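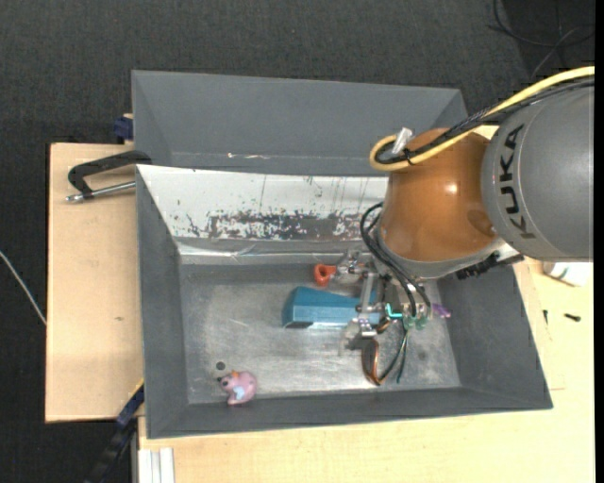
Box bottoms on a quilted tote - before or after the lining goes in?
posted by patchpocket

Hi all! I'm making my second ever quilted tote and I am so excited about this one. I pieced the outside from a pile of Plalleck scraps I've been hoarding since August and quilted it in straight lines. Now I'm at the bottom corners and stuck. The pattern (the Brenham Tote) says to box the outer bag and the lining separately, but my corners are so thick with batting that my machine groans. Can I box them both together at the end? Also, my lining came out baggy last time and I'd love to avoid that!

bobbinbarn
Ooh, straight line quilting on scraps, I bet it's gorgeous! Please box them separately. If you do both layers at once you'll have a raw seam showing inside the bag, and it will be even thicker than what you're fighting now. What saved my corners was trimming the batting out of the seam allowance before sewing. Just peel the layers apart and snip close to the stitching - it takes ten minutes and the difference is huge. Then use a size 16 needle and a longer stitch, and turn the hand wheel over the hump.
For the baggy lining, sew its side and bottom seams a hair wider than the outer bag's, maybe an extra 1/8". Keep the top edge the same width or it won't match up!

Trorkura65
what bobbinbarn said. clips not pins

hemandhaw
I made the Brenham twice and love it! One more thing: quilting shrinks your panels a bit, so measure the outside after it's quilted and cut the lining to that, whatever the pattern says. Mine was off by almost half an inch the first time. And if you do end up with both layers boxed together, you can bind that seam with a scrap of bias tape. I did it on a grocery bag and I still carry it every week - the binding is my favorite part!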